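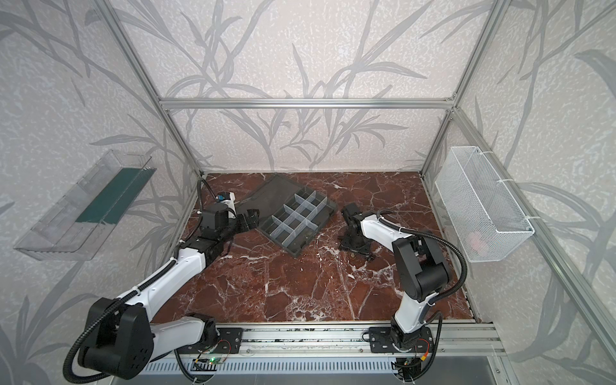 Surface and Pattern, Handout 3
How marble gets its veins

Marble starts out as limestone. Bury it deep, heat it, squeeze it, and the calcite grains regrow into a tight, interlocking mass. The lovely part (my favorite in the whole course!) is what happens to the impurities.
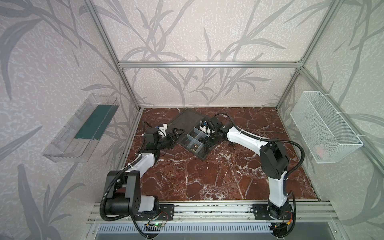 Iron oxides give reds and browns. Clay smears out into gray streaks. White veins are often cracks that filled with fresh calcite later on, so a vein that cuts across another is the younger of the two.
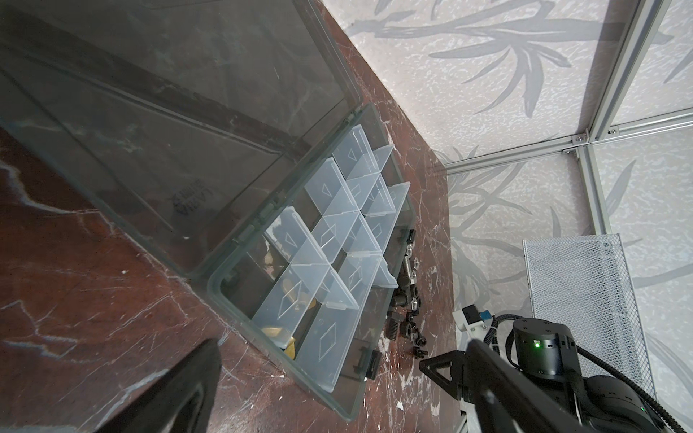 Red-brown marble pattern with white and pale pink veining, beside a clear organizer box.

Printers copy all this, and leaf patterns too, with a repeat. Try finding one! Start at a bold vein and look sideways for its twin.
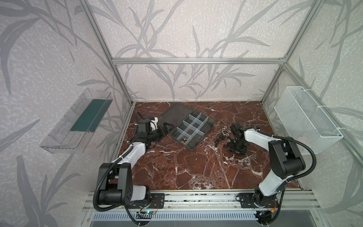 For April: read the Irdale notes, pages 2 to 5, and bring a rubbing or sketch of any veined stone you like.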